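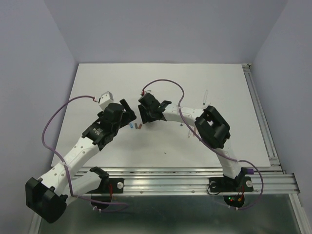
Page last changed: 2021-09-05

Shared workrooms at Bremenby reopen with new benches

The shared workrooms on the ground floor at Bremenby are open again after a refit that began in April. The old desks have gone and the rooms now have white-topped benches, several of them enclosed on three sides by pale lavender-grey walls.

The benches were made by Ertürk, a joinery firm based in Travthorpe, which also supplied the storage units in the corridor. Each enclosed bench has a white board as its working surface, with walls at the back, left and right. The front is left open. A silver aluminium rail runs along the front of the board, and fittings can be bolted to it without drilling into the top.

Users had asked for the walls in a survey last year. It drew 148 replies, and 81 of them named glare or distraction from the next bench as the main problem with the old room. Bright white walls were tried first and rejected. The lavender-grey was picked from a set of samples left up in the entrance for a month.

Lighting in room 2 has been replaced as well, and the floor there has been levelled. Work on the sockets took longer than planned and pushed the opening back from early summer. The old extension leads have been withdrawn – anyone who left one behind with a name on it can collect it from the front desk.

Itedia, which runs the building, said the boards can be lifted out and swapped when they become marked. Spare boards are kept in the store. Users are asked to wipe them with a damp cloth only, as the solvent spray used on the old desks dulls the white finish.

Booking is through the same page as before. There are 300 places on the user list and a few are still free. Enclosed benches can be booked for a half day or a full day, and work may be left set up overnight if a card with the user's contact details is placed on the bench. The open benches by the windows are not bookable and must be cleared by closing time.

The smaller room at the back of the building is still shut. New doors are on order, and an opening date will be posted on the noticeboard once they have been fitted.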